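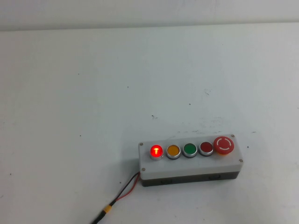
Button boxes: keeping yours alive past the first year

Every home workshop ends up with a button box sooner or later. Mine runs the dust extractor and a bench light, which is a lot of ceremony for a fan and a lamp, but I like pressing things. A few habits I picked up the expensive way.

Unplug first. Off at the switch doesn't count, and neither does "I'll only be a second."

Clean the top plate with a barely damp cloth, then go around each bezel with a dry toothbrush. Sawdust packs in under the rim and the button starts to feel like it's chewing something. Never spray anything straight at it. I did this once, on a Thursday, and spent the weekend shopping for a new green one.

Write down what each color does and tape the note inside a cupboard door. You think you'll remember. You have two reds in a row of four and you will not remember.

Twist the emergency stop to release it, in the direction the arrow points. Pulling harder is not a technique. Press it on purpose every month or so with the machine running, to be sure it still stops something.

Snug the lid screws by hand. A power driver will strip them in roughly 12 seconds, and then you own a box with a decorative lid.

Look at the cable while you're down there. Where the outer jacket ends and the thin wires carry on alone is where the trouble starts – every tug lands on them. A gland or a clamp at the box, gripping the jacket itself, takes the strain. I use a small Clamport one. If you find bare copper, stop using the box until it's fixed.
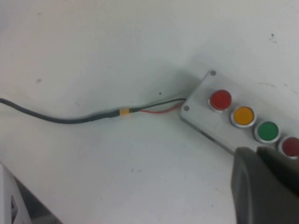 Su-chen Liu wrote in to say that a clamp is fine until somebody trips over the cable, and that hers now runs along the back of the bench in a 60-inch strip of plastic channel. She also labels both ends of every lead, including the ones with only one place to go. I've bought the channel. The labels can wait until August.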